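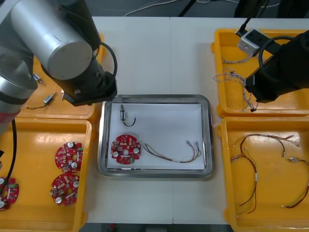 Figure 2. White table top made of two joined panels, with a stainless steel tray and four yellow bins. The seam runs through the middle.

Home | Journal | Issues | Authors | Contact
Print this article | E-mail this article

3.2 Residue at panel joints

Table tops in the study were of two kinds: single-piece tops, and tops made from two panels pushed or fixed together (Figure 2). The second kind is common in food preparation rooms and teaching kitchens, where a long table has to pass through a narrow door or be taken apart between terms. Earlier work on surface cleaning has mostly used single-piece tops, and cleaning guidance for kitchens seldom mentions the joint at all.

We took 1241 swabs over the study period. Each table was swabbed at the joint, where there was one, and at a matching point on the open surface 200 mm to the left. Single-piece tops were swabbed at the centre line and at the same distance from it. All swabs were taken after the normal end-of-day clean and before the room was used again. Kitchen staff knew that swabs would be taken but were not told on which days.

Readings on the open surface were low on both kinds of table, and we found no clear difference between them. Readings at the joint were higher, and they varied a good deal more from one day to the next. Tables at the Tully site gave the highest joint readings, with more than 400 units on several days in November — the limit we had set for a repeat clean was 50. The Raltar site, which has the same tables from the same supplier, stayed under the limit on most days. The difference between the two sites is taken up again in section 4.

The width of the gap explained part of the variation. Where the panels sat tight against each other a cloth passed over the joint and picked up most of the flour or starch lying there. Where a thin card could be pushed into the gap, residue stayed behind even after a second wipe. Very wide gaps gave lower readings than middling ones. Mieke Brouwer, who did the swabbing at Raltar, noted that staff could see into the wide gaps and tended to run a brush along them.

The direction of wiping also mattered. Most staff wiped across the table from the near side to the far side and finished each stroke at the back edge. On tables where the joint ran the same way as the stroke, the cloth went along the gap. On the others it crossed the gap and seemed to leave a small amount of material on each pass. We did not ask anyone to change how they wiped, so the two groups are of unequal size and the comparison should be read with some care.

Two cleaning products were in use, Sillus and Trisent. Tully changed from the first to the second part of the way through the study, for reasons of cost. The joint readings before and after the change were much the same. Open-surface readings fell slightly, but the kitchen also had fewer bookings in those weeks.

Some swabs were lost. A batch from Raltar was left out of the cold box overnight and was thrown away, and a few tubes had labels that could not be read. These are not included in the total given above. Sverre Engström re-read a share of the remaining tubes without knowing where they had come from, and his readings agreed closely with the first set.

We did not test strips or sealants placed over the joint. One kitchen had used tape for a time before the study began — it lifted at the ends and was taken off.

< Previous section | Next section >
Shares: 4 | Comments: 0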